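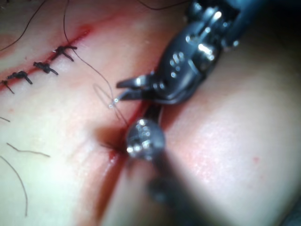
Dating by rate: a case against

The Bolwood register of covers now runs to 1477 entries. Of these, 69 carry no legible datestamp and no dated contents, yet each has a year printed against it in the same type as the rest. The years were worked out from the postage paid. I think this practice should stop, and that the entries already made should be marked.

The method is simple enough. The Hotlow to Bolwood route charged by distance and by sheet, and the tariff was altered several times. If a cover shows a manuscript charge that fits only one tariff, it is placed in the years when that tariff was in force. Where the tariff lasted a short time, the result looks precise.

It depends on two assumptions. The first is that the clerk applied the correct tariff. The second is that the item weighed what we suppose it weighed. Neither can be tested once the enclosure has gone, and in most cases it has. A double letter at the old rate and a single letter at the new one can bear the same figure. 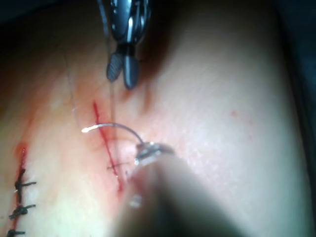

Niloufar Azimi takes the opposite view: a rate date is a reasonable estimate, every collector knows how it was reached, and a blank column helps no one. Her letter adds that Simin Shirazi's tariff tables have been in use for almost 30 years without serious complaint.

The tables are sound, and I use them myself. My objection is to what happens afterwards. A year taken from the register is copied into an auction description, then into an exhibit, and within a short time it is cited as proof that the tariff was in force in that year. The argument has then gone in a circle. Lot 29 in the Flekis sale last July was described in this way, with the register as the only authority.

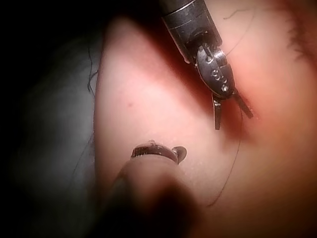 What the register should print

Three forms would cover all cases. A year from a datestamp or dated letter should stand plain. A year from the rate should be in square brackets, with both ends of the tariff period given. If two tariffs fit, both periods should be shown and no choice made.

Siham Awwad has suggested a further column for the handwriting of the charge. This has merit where a clerk's hand is known from dated covers, but it calls for good scans and should wait for the next edition.
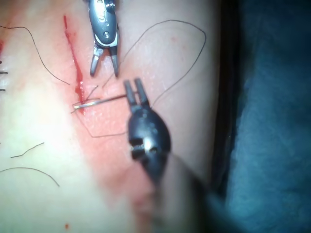 Grasper with its jaws open above an incision.

The cost of the change is small. The working notes kept by Alper Kahraman already state how each year was reached, so the brackets could be added from those notes without handling the covers again.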